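Boletín interno de equipamiento -- Área de manipulación

Presupuesto de la segunda estación: qué entra, qué se queda fuera y cuándo se pide

Fecha de cierre de esta nota: 2022-06-01

La solicitud de compra para la segunda estación de dos brazos ya está redactada y se envía a Allbridge este mes. Resumimos las partidas porque varios equipos han preguntado qué pueden dar por seguro y qué conviene seguir pidiendo prestado. Los importes por partida están en la hoja compartida y no se repiten en este texto. Las cantidades que sí aparecen son las que se han aprobado.

El punto de partida no ha cambiado desde la última revisión. La estación actual se usa para tareas de mesa con objetos cotidianos: clasificar, meter en cajas, sacar de cajas, ordenar por parejas. El proyecto Menzies ocupa la mayor parte de las horas disponibles y el resto se reparte por turnos. Con una sola estación, cualquier avería detiene a todos, y cualquier cambio de tarea obliga a desmontar lo que había preparado el turno anterior. La segunda estación se justifica por esas dos razones y así consta en la solicitud.

Brazos y pinzas

Se piden 2 brazos iguales a los que ya tenemos, con sus controladores. Se valoró un modelo con más alcance y se descartó. Los repuestos no serían intercambiables, habría que mantener dos versiones del programa de control y la mesa prevista no da para aprovechar ese alcance. Si en otro momento se necesita trabajar a nivel de suelo o sobre estanterías, se estudiará como compra aparte.

Las pinzas van con dos juegos de dedos: el de serie y uno más estrecho. El estrecho lo ha pedido el equipo de Menzies para piezas blandas y de poco grosor. Hasta ahora se han usado dedos impresos en el taller, que sirven, pero se desgastan por la punta y hay que volver a calibrar después de cada cambio. Griltano ofrece los dedos estrechos con recubrimiento y con plazo de entrega propio, distinto del plazo de los brazos. Conviene tenerlo en cuenta al planificar: puede que los brazos lleguen antes y haya que trabajar unas semanas con los dedos de serie.

Se incluye un cable de repuesto por cada muñeca. Es la pieza que más veces se ha cambiado en la estación actual y la que menos cuesta. La vez que no hubo repuesto en el armario se perdieron más horas esperando el envío que en todas las demás averías pequeñas juntas.
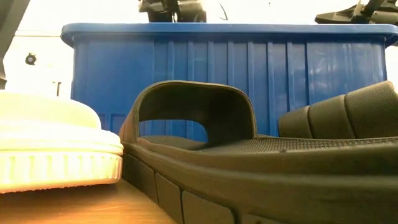 El material de ensayo tiene por primera vez una línea propia en el presupuesto. Hasta ahora se compraba con la caja menor, se mezclaba con el fungible de oficina y al final del ejercicio resultaba imposible saber cuánto se había gastado en él. Para el calzado se mantienen las chanclas de pala, en blanco y en negro, y la cubeta de plástico azul con nervios verticales y borde ancho. Son artículos baratos y fáciles de reponer, y plantean dificultades distintas al agarre: la tira de una chancla negra forma un arco alto con hueco por debajo, mientras que otra tiene la tira acolchada y dividida en franjas anchas. Las suelas también varían, unas con estrías cortas y otras con bloques en relieve, y el equipo quiere conservar esa variedad en la reposición. Se han aprobado 12 pares, a repartir entre las dos estaciones. Quien necesite otra talla u otro acabado debe decirlo antes de que salga el pedido, ya que no habrá una segunda compra de calzado este año.

Las cubetas se compran por lote. Se piden 6, todas del mismo color y tamaño. Hubo una propuesta para comprar varios colores y otra para pasar a cajas transparentes. Las dos quedan aplazadas. Cambiar el recipiente obliga a repetir las pruebas de referencia, y con una estación recién montada es preferible que haya pocas cosas nuevas a la vez. Las cajas transparentes podrán entrar en la siguiente solicitud si algún equipo presenta un plan de pruebas.

Mesa y soporte

La mesa será de madera, con tablero macizo y patas regulables, encargada al mismo taller que hizo la anterior. El taller pide las medidas definitivas por escrito y no acepta cambios una vez cortado el tablero. Las medidas se toman de la mesa actual, con una corrección: se añade fondo en la parte trasera para que quepan los recipientes sin invadir la zona de agarre.

El soporte de los brazos se fija a la estructura y no al tablero. En la primera instalación se hizo al revés y las vibraciones pasaban a los objetos ligeros. Se corrigió más tarde con una escuadra añadida, que funciona pero estorba para limpiar. En la nueva estación el soporte va resuelto desde el principio y está incluido en la oferta de montaje.

La pared del fondo se deja como está, pintada de blanco. Se ha pedido presupuesto para un estor y un difusor de luz, porque el exceso de claridad de fondo ha dado problemas al equipo de visión a ciertas horas. El estor está aprobado. El difusor queda pendiente hasta ver qué resultado da el estor solo.

Cámaras

Se compran cámaras fijas del modelo ya homologado, con sus brazos articulados y un juego de tornillería de más. Una de ellas irá a poca altura, casi al nivel del tablero. Esa posición es útil para ver si los dedos entran bien por debajo de una tira o de un asa, y a cambio deja poco campo cuando hay objetos grandes delante. Por eso se mantiene también la vista superior. No se compra ninguna cámara de muñeca en esta fase.

El almacenamiento va por otra vía. El servidor de Clernthorpe tiene capacidad para el volumen previsto, con la condición de que cada equipo borre sus sesiones de prueba. Si no se hace, habrá que adelantar la ampliación de discos, y ese dinero saldría de la misma bolsa que los repuestos.

Lo que se ha quedado fuera

Se habían pedido más cosas de las que caben. Quedan fuera de esta solicitud la cinta transportadora, la báscula integrada y el segundo puesto de teleoperación. La cinta tiene partidarios, pero ninguna tarea aprobada la necesita hoy. La báscula se puede sustituir por la de laboratorio, con un registro manual. El puesto de teleoperación es la ausencia más discutible: con dos estaciones y un solo puesto, los operadores tendrán que coordinarse, y está por ver si el calendario de turnos lo aguanta. Se volverá a plantear cuando haya datos de uso de la segunda estación.

Tampoco se renueva el contrato de mantenimiento en su modalidad completa. Se pasa a la modalidad básica, que cubre brazos y controladores y deja fuera las pinzas. La diferencia de precio se destina a comprar repuestos por adelantado. El cálculo se ha hecho con el historial de averías propio, que es corto, de modo que la decisión se revisará al vencer el primer periodo.

Gastos menores y margen

Para gastos menores de puesta en marcha se han reservado 1000 euros. De ahí saldrán bridas, canaleta, cinta para marcar zonas, regletas y la señalización del perímetro. No es una partida para ampliar material de ensayo ni para comprar objetos nuevos. Las compras se apuntan en la hoja el mismo día, con el nombre de la tarea a la que corresponden.

El margen para imprevistos se mantiene bajo. Se ha preferido detallar las partidas conocidas antes que inflar una línea genérica, que Allbridge suele recortar. La consecuencia es que hay poco hueco para cambios de última hora en los brazos o en la mesa. Si un proveedor modifica su precio entre la oferta y el pedido, la primera partida que se retrasa es el estor, y después los dedos estrechos.

Plazos

El pedido de brazos y controladores se tramita primero por ser el de entrega más larga. La mesa se encarga en cuanto haya confirmación de ese pedido, para no tener un tablero ocupando sitio sin nada que montar encima. El montaje está previsto para septiembre. Las primeras semanas se dedicarán a repetir en la estación nueva las pruebas de calzado y cubeta que ya están hechas en la actual, con los mismos objetos y el mismo orden. Hasta que los resultados sean comparables no se abrirán turnos para tareas nuevas.

Durante el montaje habrá que cortar la corriente de la sala al menos una vez. Se avisará por correo con antelación. Los equipos que dejen procesos en marcha en los ordenadores de la estación actual deberán pararlos antes del corte, y los brazos tienen que quedar en posición de reposo y con la cubeta retirada de la mesa.

Qué se pide a cada equipo

Revisar en la hoja compartida la lista de objetos que usa cada tarea y tachar los que ya no se utilicen -- hay entradas duplicadas y otras que corresponden a proyectos cerrados. Confirmar si los dedos estrechos son imprescindibles o solo convenientes. Indicar las semanas en las que no se puede interrumpir el trabajo en la estación actual.

Las respuestas se anotan en la propia hoja, en la columna de observaciones. Los cambios que lleguen después del envío de la solicitud pasarán a la lista del próximo ejercicio.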